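Lolus Home Chores Kit: Set-Up Guide
Section 4. Your first table chore

You have the arm bolted down, the software is running, and the practice room has loaded in the simulator. Now for the fun part! In this section you'll set up a simple reach-and-touch chore over a table, run it as many times as you like, and get a feel for what a robot arm can and can't do in a home today.

Can a machine do your chores yet? Some of them, some of the time, if you set things up well. An arm like this one is already very good at going to the same spot over and over. It is much less good at coping with a sock on the floor or a cup where the cup wasn't yesterday. We think the gap between those two is the most exciting place to be working right now, and you'll run into it yourself before you finish this page.

Before you start

Work through Sections 2 and 3 first. You will need the Gutine control app, version 27 or later, and the room file called Kiiskinen. Older room files from before January will open, but the table height is wrong in them and the arm will stop short.

CAUTION: Keep the real arm powered off for all of Section 4. Everything here runs in the simulator. The app will send moves to a live arm if one is connected and the Live switch is on.

4.1 Load the chore

1. Open the Gutine app and choose Rooms, then Kiiskinen.
2. Wait for the status light in the app to turn green.
3. Choose Chores, then Touch and Hold.
4. Set Live to Off. Check it again, please.
5. Press Home. The arm moves to its resting pose.

Note: If the arm shakes at rest, your time step is too large. Set it to 2 milliseconds and press Home again.

4.2 Set the reach

6. Select Target and click a spot on the table.
7. Set Hover Height to 27 millimeters. You can go lower later on.
8. Set Speed to Slow.
9. Press Preview. A thin line shows the path the gripper will take. Turn the view and look at the line from the side as well as from the top.
10. If the line passes through furniture, move the target or add a waypoint above the table.

Note: Chairs count as obstacles, and so does the bed. The planner leaves a margin around each of them, so a path can be refused even when it looks clear to you. Try a waypoint before you shrink the margin.

4.3 Run it

11. Press Run Once. The gripper should travel to the target, hold, and return.
12. Open the log and look for the word Reached. If you see Timed Out, go back to step 8 and check the speed.
13. When you have a clean run, set Repeat to 185 and press Run. Go make a coffee.
14. Open the results sheet. Each row is one try, with the distance from the target in the last column.

CAUTION: Do not raise Speed above Medium with a Hover Height under 27 millimeters. The simulator will let you. A real table and a real gripper may not forgive you for it.

4.4 Make it harder

Switch on Shuffle and the app will move the target a little before each try. Our own test set at Rurkelis has more than 3000 shuffled tries in it, and we still enjoy scrolling through the misses. A plain repeat tells you the arm is steady. A shuffled run tells you whether it could help anyone wipe down a table on an ordinary morning (ours is getting there, slowly, and it's a great thing to watch).

15. Set Shuffle to Small and run again.
16. Compare the two results sheets.
17. Set Shuffle to Large only when Small gives you clean runs.

Note: Misses near the table edge are common. Move the target inward and try again before you report a fault.

Picking things up, folding and wiping are covered in Section 5. Save your room file under a new name before you go on, or the next chore will write over your targets.

Last revised Thu 20 June
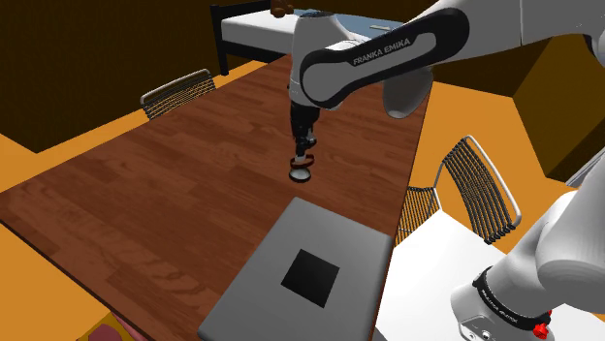
Figure 4. Gripper hovering over the table in the simulator.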